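关于我们

Bronirgate 写规矩。准确地说,我们替做机器人抓取数据的团队写操作规范,再派人坐到他们的桌子旁边,看规范第几天开始被绕着走。

公司在 Pastside 一栋旧办公楼的二层,楼道灯是声控的,脾气很大。业务范围写在营业执照上是“自动化技术咨询”,家里长辈问起来,我们一般说“跟机器人有关”,然后赶紧夹菜。

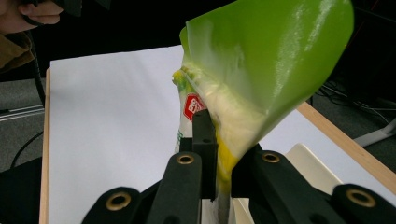
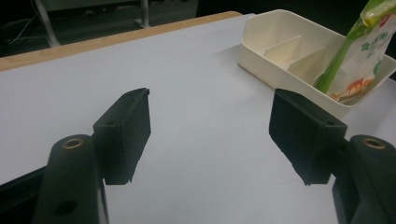
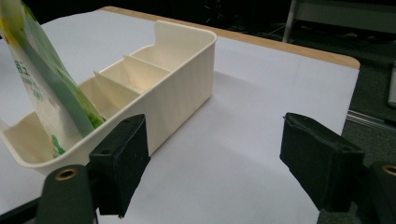

手持夹爪与袋装物品,桌面作业。后两张里,袋子立在米白色塑料收纳盒中。

我们是怎么开始的

Bronirgate 由两个人创办:康苏埃洛·基斯佩(Consuelo Quispe)和阿丽娜·约尔达凯(Alina Iordache)。两人原来在同一家仓储自动化公司,一个管现场安全,一个管数据验收,工位隔着一盆绿萝,互相退对方的文件退了很久。后来她们发现彼此的批注比正文好看,就出来单干了。

第一个客户叫 Tamayo,做小件分拣。他们手里有一份操作手册,封面印得很讲究,里面有一句“操作员应以适当力度夹取物品”。康苏埃洛在“适当”下面画了一条线,问在场的人各自怎么理解。那场会从上午开到天黑,中途有人去买了两次饭。会后 Tamayo 把合同签了,我们至今怀疑他们是想早点下班。

我们写的第一版规范,现在看也不怎么样。里面有一条要求操作员“保持专注”,阿丽娜后来在旁边批了两个字:废话。这份批注稿还挂在茶水间,新同事入职第一天都要去看一眼,顺便认识一下微波炉。

我们管什么

主要管手持夹爪的数据采集。人拿着夹爪在桌上干活,相机装在夹爪上跟着走,录下来的动作以后给机器学。听上去轻松,做起来全是小事:桌面铺什么,线往哪儿走,袋子先碰哪一侧,没夹住的那一次算不算数。

我们的核心文件叫《Pladodine 桌面采集守则》,共 11 条,内部简称“守则”,客户那边有别的简称,不便刊登。挑几条常被问到的放在下面。

台面。同一批任务用同一种台面,中途不换。要铺纸就铺平,四角压住,压角的东西不许出现在抓取范围里。有人用手机压过,后来电话响了。

软包装。袋子、小包、会反光会皱的塑料,一律单独成类,不跟硬盒子混记。软包装每夹一次形状就变一次,所以每一遍开始前要按任务卡重新摆好,摆不回去的换一袋新的。零食类包装录完也不得食用,这条是后加的,加的时候全组都很安静。

容器。凡是带隔板的盒子,任务卡上必须写明放进哪一格,朝哪边靠。“放进盒子里”五个字在我们这里不构成指令。盒子位置允许变化,变化要有记录,记录要当场写,回家路上凭印象补的不收。

夹爪。每次开工前看指面、看衬套、看螺钉。指面磨旧了可以继续用,但要登记磨到什么程度,换过指面的夹爪当作另一把夹爪处理。有客户觉得这太计较。我们同意,确实计较。

线缆与地面。桌子周围的线要么固定,要么挪走,通道上不留。守则里这一条写得最短,检查时扣分最多,从第一版到现在名次很稳定。

手。另一只手可以帮忙,前提是任务卡写了可以帮忙。没写而帮了,这一遍照样保存,标注“人手介入”,不删。许多团队喜欢把不好看的片段删干净,剩下一批从不失手的数据,然后拿着训练结果来问我们机器为什么一失手就不知所措。

失败。没夹住、夹歪了、掉在桌上,都叫失败,不叫“待优化”。失败要留着,写清楚失败在哪一步。写得好的失败记录我们会贴在墙上,作者本人通常不太高兴。

其余几条讲的是隐私、工时、设备交接和文件命名。文件命名那条最长,里面禁用“最终版”“最终版改”“真的最终版”,禁令发布当天就收到一份名为“定稿”的文件。

我们不管什么

我们不卖夹爪,不卖相机,也不训练模型。别家的设备好不好用,我们不评价,只看说明书写没写清楚。也不发证书。有人来问能不能给一块铜牌挂在前台,我们回信说可以给一份问题清单,装裱自理。那边没有再来信。

法律法规和国家标准是另一回事,守则管不着,也不想管。客户所在地有什么强制要求,先照那个办,守则排在后面。哪天两者打架,请立刻告诉我们,改的是守则。

守则怎么改

守则目前每年修订一次,定在六月。选六月的理由是空调刚修好。修订前任何人都可以提意见,客户、操作员、路过的快递员都行,意见一律公开编号、公开答复。上一轮收到 724 条,其中有一大批在讨论同一个逗号。逗号最后留下了,提意见的人也都收到了答复,答复由阿丽娜逐条写成,写完她休了个长假。

改动要过 2 道关。先在自己的桌子上照着做,做不下去的条文当场划掉;再请一位没读过旧版的操作员照新版做,康苏埃洛坐在旁边,不许说话。第二道关对她来说比较难熬。操作员每停下来问一句“这是什么意思”,那一条就退回重写。按这个办法,我们删掉过自己非常得意的一整节,讲的是“规范意识的养成”,删完之后页码顺了许多。

我们自己的毛病

公平起见也说一说。我们回邮件慢,附件多,喜欢在“建议”和“必须”之间反复横跳,直到客户来电话问到底必须不必须。现在守则里统一只用“必须”和“可以”,“建议”已经停用,口头上偶尔还会漏出来。

现场检查我们会提前通知,不搞突击。试过一次突击,走错了楼层,把楼下一家会计事务所的插线板认真检查了一遍,整改意见他们倒是全部采纳了。

来找我们之前

请先准备好三样:正在用的任务卡,近期的失败记录,还有一位真正拿夹爪干活的同事。主管可以来,坐后排。没有失败记录的团队也欢迎,第一次会面我们就谈这个。

参观请提前预约,上午十点以后比较合适,早了只有声控灯迎接您。上楼时请用力跺脚。

招人的事写在“加入我们”那一页。要求不高,能写短句,能蹲下看桌子底下,被人在“适当”下面画线时不记仇。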